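Workbench questions, answered

Do I really keep everything on one table?
Mostly, yes. Pale wood goes with anything, and I like my bits where I can grab them!

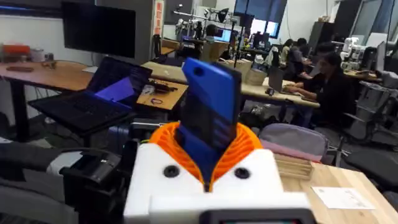
The desk is for typing and nothing else – well, that's the plan.

Where do small tools live?
On the top while I'm busy, then in a Stovent tray.
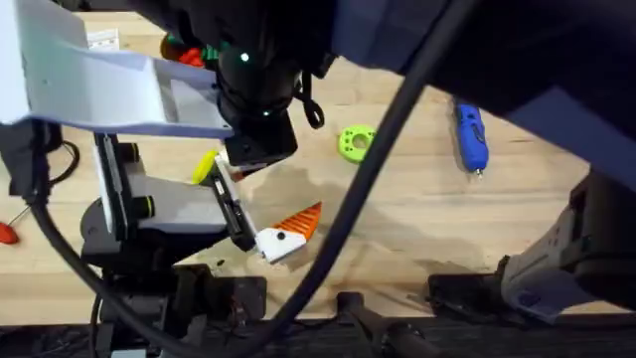
PRINTED BITS

Do you sort by colour?
Nope, by size.
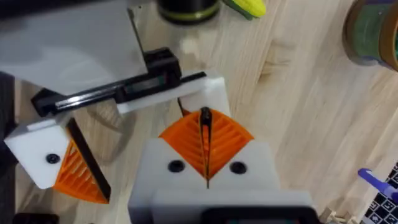

How do I clean the wood?
Damp cloth, then dry.
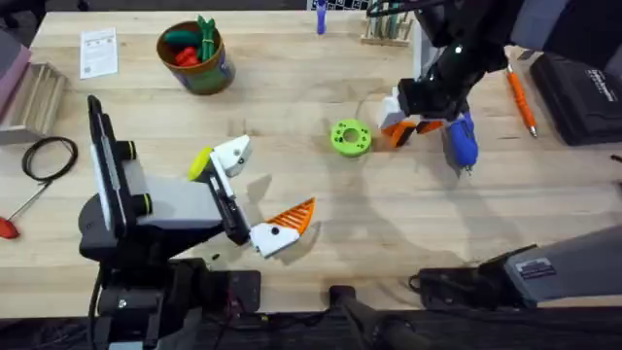

Green ring on the bench, patterned tub behind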